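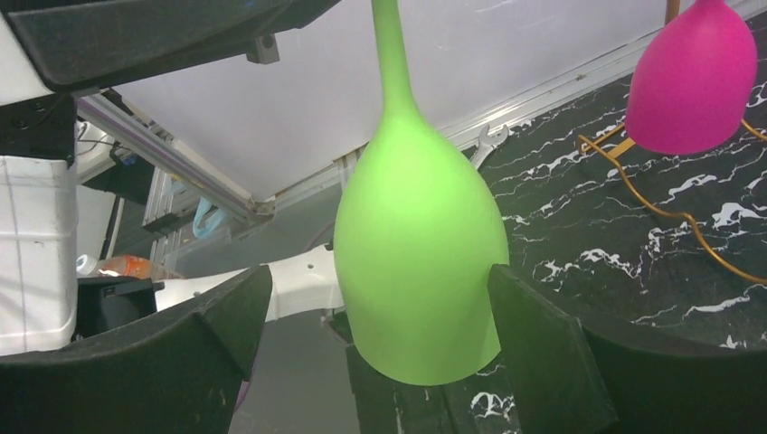

# Storing stemware rim up or rim down

**kgeerts_m** (17/11/2023)

Refitting the glass storage at a 40-seat dining room. The owner wants hanging racks for everything, colored stems included. My preference is closed shelving, rim up. Is there a technical argument against hanging, apart from kitchen grease in the air?

**dierckx_l**

Hanging is fine if the rail slot matches the foot. Most racks are cut for one foot diameter and people load three sizes into them. Small feet slip through the slot at the open end. Measure the foot, not the bowl.

The other variable is bowl spacing. Two wide bowls on adjacent rails will touch long before the feet do. Leave 3 cm between bowls at the widest point.

**tamihana40**

Disagree on 3 cm. That wastes a rail in every run. I fitted Arruda rails at two sites with half that and breakage did not change. What breaks glasses is staff pulling from the middle of a row.

**dierckx_l**

Your staff, maybe. Ours load from the front and still clip the neighbor on the way out. I logged 17 broken stems in December before we respaced, and most of them were chipped at the bowl.

**Dilruba U.**

Two separate questions here.

1. Rim down on a shelf: avoid it. The rim carries the weight and it traps stale air under the bowl. Shelf liner smell ends up in the wine.
2. Rim down on a rail: the foot carries the weight and air gets in. No objection, provided the glass is dry when it goes up.

If the rack is within 2 m of a fryer, use cupboards.

**kgeerts_m**

No fryer, but there is a flat-top on the other side of a half wall. What about painted or coated glasses? The supplier (Jirnico) only says "hand wash."

**tamihana40**

Then hand wash. A coated foot will scuff on a bare metal rail over time - wood or sleeved rail is kinder to it.

**dierckx_l**

Agreed on that one. I would also keep coated glasses on their own rail so they are not knocking against clear ones.

**hyvonen_k**

Nobody has mentioned fixings. Weigh one full row, multiply by rows, and check the anchors against that figure. Drywall plugs are not acceptable for an overhead rack. Go into joists.

**kgeerts_m**

Joists run the right way, I checked. Going with sleeved rails over the bar, cupboards on the flat-top side. Spacing will be 2.5 cm, which should annoy both of you equally.

**tamihana40**

Still too wide.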